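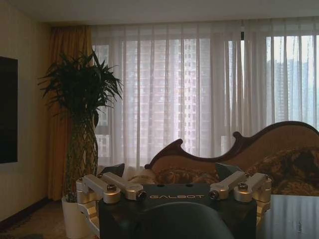
Ticket 1743
Subject: Gripper closes too early on soft items, and a rule I'd like added to the checklist
Opened by: Yaryna Savchuk
Site: Plorthorpe apartment
Priority: normal
Status: closed, checklist change pending

Problem
Arm stops short when tidying cushions. The fingers close, the log reports "grasp OK", and the cushion stays on the seat. Hard items (remote, mug, book) are fine. Started after the October update to the home profile.

Log

9:10 – Reproduced it on the first try, which is always a nice start to a morning! Small cushion, force limit 40 percent, approach from the front. Grasp reported OK, nothing lifted.

9:25 – Ran the arm through open and close with nothing between the fingers. Both sides move evenly and there's no grinding. Left the linkage bolts alone. Our rule is that bolts only get touched with power off and a second person present, and I'm on my own until noon.

9:50 – Compared the active profile with the one in the Medeck folder. The "contact" threshold is 9 in the active one and 60 in the saved one. At 9, the lightest brush against fabric counts as a grip. That would explain all of it.

10:05 – Tempted to type in 60 and carry on. Didn't. The settings rule says no force or contact value gets changed on site without a note of the old value and an OK from someone who isn't holding the tablet. Messaged Chornovol with both numbers and a copy of the log.

10:40 – Chornovol says go ahead, slow speed only, stop button in hand, nobody inside the tape. Copied the old profile to the backup folder first.

10:55 – Threshold at 60, force limit still 40. Cushion lifted and put down, ten out of ten. I may have cheered. Also tried a folded throw, which worked from the side but slipped from the front. I've opened a separate ticket for that.

11:20 – Repeated the hard items so we know we didn't break them. All good. Back to normal speed after a second OK.

Cause
The update wrote default values over the site profile. Zirnimau had the same thing last month and fixed it there, but the fix was only mentioned in chat, so I spent half an hour finding it again.

Requested change to the checklist
1. After any update, compare the active profile with the saved one before the arm is powered.
2. Test one soft item and one hard item at slow speed, and write down both results.
3. Don't accept "grasp OK" as proof. Look at the item and see if it left the surface.
4. Any fix at one site gets a ticket, even a two-line one.

I really like number 3 – it takes seconds and would have caught this on day one. Happy to write up the wording if Chornovol agrees. Printed copy of the current checklist is in the tablet case, with my pencil notes on the back page.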